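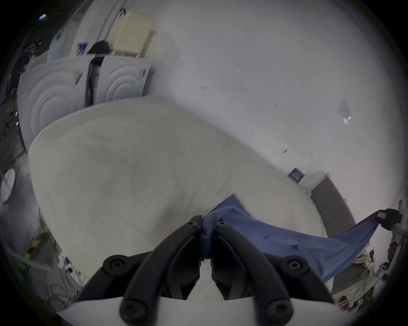 The round-ended white table, with a blue cloth across the near side.

Radomir Radulović folds for a living, or for a good part of it. He runs Rekidine, a small business that gets furnished rooms ready between lets: beds made, cloths and linen put away, clothing that tenants leave behind folded and bagged. He started in March with one client, a letting firm called Løken, and now looks after 20 rooms for them.

We spoke on 23 September 2023, after he had finished for the day. He had brought his own tea.

"People think it's cleaning," he said. "There's a bit of cleaning. Most of it is fabric."

He would sooner fold on a table than anywhere else. A hard top lets him run the side of his hand along a crease, and he can walk round it. The white one in the main room has curved ends, which he finds awkward.

"You line a cloth up with the edge of a table without thinking about it. When the edge is a curve you've nothing to line up with. So I go corner to corner and ignore the table."

For garments he puts a large beige cloth down first. Soft fabric slides on a bare top, he said, and a cloth beneath holds it still while he finds the corners.

"I get hold of both ends and pull it out wide. It looks worse before it looks better. Then I go looking for the sleeves."

He learned the work in the laundry at Nuken, a hotel with 80 beds, where he stayed for 4 years. Shirts were folded to the size of a board and anything that stuck out was done again. He kept the board when he left but seldom uses it.
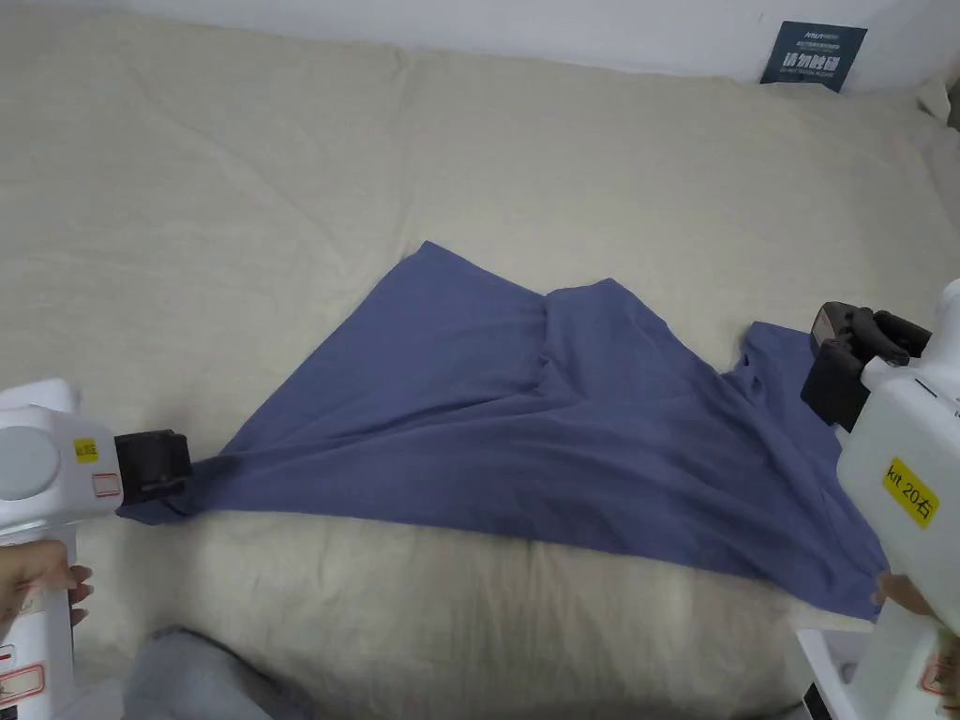 The bed comes last

Radulović does the bed after everything else, as he needs it to fold on when the table is taken. He leaves the duvet rumpled until then.

"If I smooth it first I only have to smooth it again."

The duvet in this room is cream and covers nearly all of the bed. He pulls it from the foot, goes up one side, then the other, and leaves the pillow until the end. He does not cut the tags off pillows, even large ones. The navy tag on this one says in Chinese that it must not be removed, and he is happy to go along with that. 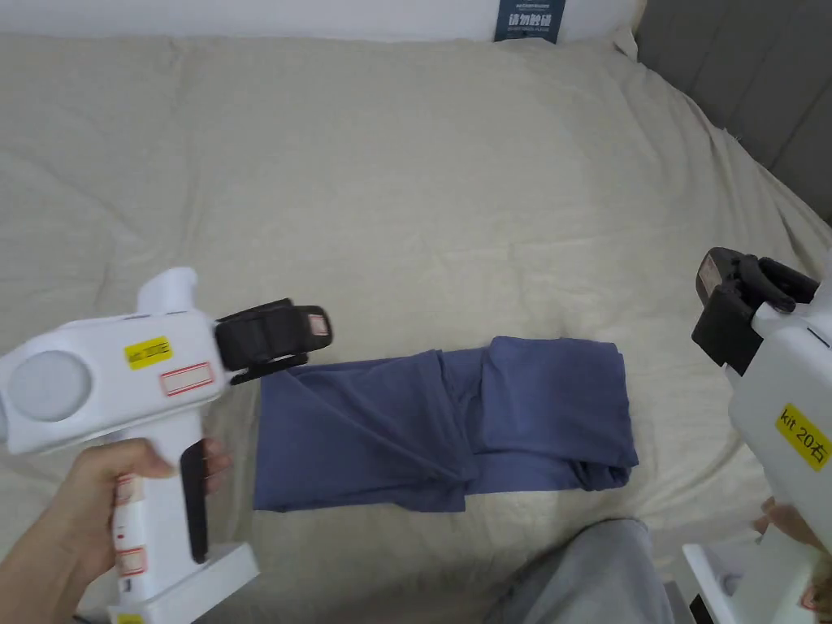

Cream duvet and white pillow, tag still on.

I asked whether a shirt could be folded properly on a bed. He said it could, but it took longer. The surface gives, so he lays the shirt with the collar pointing away from him and works from the bottom corners.

"Corners first, always. If the hem is straight the rest will follow. A sleeve that has flipped over the body, you leave it until the hem is right."

He charges Løken by the room, and a bag of clothes can take him as long as the bed does.
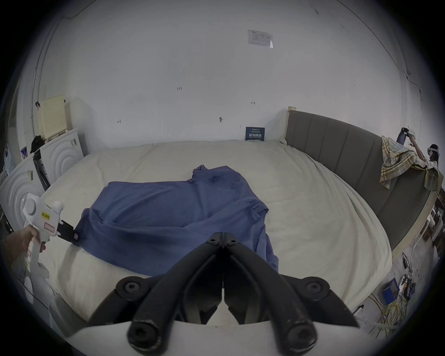 What he would change

Better shelves, mainly. He has asked Løken for deeper ones, and has priced a set from a supplier called Kidance at 100 pounds a room. He is waiting to hear.

"They'll say it's a lot for a shelf. But I've got folded things with nowhere to go."

He was due at another flat on Monday, two beds and a sofa cover.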